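Subject: Re: [pimach-users] Belay holds the wrong arm back when both want the same flat object

Hi all,

Thanks so much for writing this up so carefully, and apologies that it took me a few days to sit down with it. I wanted to try it on our own cell at Imbridge before I said anything, and then the logging disk filled up, and then it was suddenly the end of the week. You know how it goes!

On a message to the list, a Belay user wrote:

> We're running Pimach with two arms and Belay as the arbiter between them.
> Most of the time it's lovely. But when a thin object lies in the shared
> zone, both arms get a grasp proposal for it, both start their approach,
> and Belay freezes whichever one is closer. The far arm then has to reach
> right across its partner, the planner gives up, and we end up with two
> arms parked over the thing until the timeout. Boxes and bottles never
> do this. Is it our calibration, or is it a setting?

I don't think it's your calibration. I can get the same thing here, with the same kind of object, on a cell that was calibrated last month and has behaved well since. Our workspace is set up with a shopping basket of groceries at the back, a divided tray in front of it, and whatever we're asking the arms to pick lying on the floor between them. 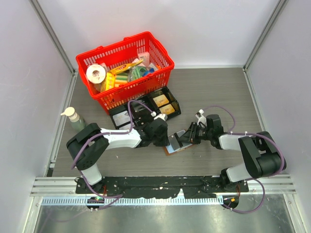 Both grippers down near the flat card, tray and basket behind.

I went through 3,392 logged approaches from our Redness runs (Redness is our perception node, for anyone who joined recently) and pulled out every one where Belay had to choose between the arms. The pattern is pretty clear once you plot it. With a tall object, Redness gives each arm its own grasp pose, usually on opposite faces, and Belay scores those as two separate claims with a sensible distance between them. With something thin, both wrist views settle on almost the same pose, sometimes within 6 mm of each other. Belay then merges the two claims into one, and when it merges them it keeps the claim with the newer timestamp. The newer timestamp tends to come from the arm that is farther away, simply because the closer one has stopped refreshing its proposal by then. So the wrong arm wins.

I'm a little embarrassed by this one, as I wrote the merge step, and I remember thinking that "newest wins" was a perfectly good tie-break. It was fine when we only had one arm moving at a time.

There are two things you can do today. The first is to set claim_merge_radius to zero in your Belay config. You'll get a few more arbitration rounds, and on our machine the planning cycle went up by roughly 10 ms, but the arms stop deadlocking. The second, if you can't spare the time in the cycle, is to turn on prefer_committed, which tells Belay to favor whichever arm has already passed its pre-grasp waypoint. Please don't turn on both together just yet. I tried it and got a very odd sort of politeness, where each arm backed off for the other and then came in again.

For the proper fix, I have a branch that compares remaining path length when claims are merged and only looks at the timestamp if those are equal. I've replayed the 19 worst deadlocks from our logs through it and all of them now resolve to the nearer arm. Replay is kinder than real hardware, of course, so I'd be very grateful if you could run it on yours before I merge anything. It's called belay-merge-by-path and it should build against the current Pimach release without any changes on your side.

One more question while I have you. Are you feeding Redness from both wrist cameras, or from one wrist plus an overhead view? If there's an overhead view in the mix, the two proposals may carry different frame delays, and then I'd want to see your transform logs too. A minute or so either side of a freeze is plenty.

And thank you again for including the config file with your report. It saved me an entire afternoon of guessing.

Warmly,
the Belay maintainer at Imbridge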